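4.2 Fitting the Liris wall shelf

1. Mark the upper fixing line on the wall, 297 mm below the ceiling.
2. Check the line with a spirit level.
3. Drill two holes, each 80 mm in from the end of the bracket rail.

Caution: check for cables and pipes before drilling.
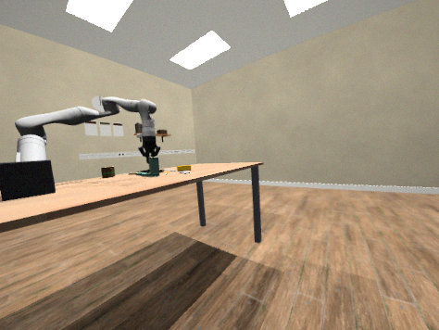 4. Insert the plugs and drive the screws until 17 mm of thread is left showing.
5. Hang the rail on the screws and tighten fully – do not use a power driver for this step.
6. Slide the shelf on to the rail until both catches click.

Note: the maximum load is 25 kg, spread evenly. For plasterboard walls, use the Anemley fixing kit (sold separately) and follow section 4.3.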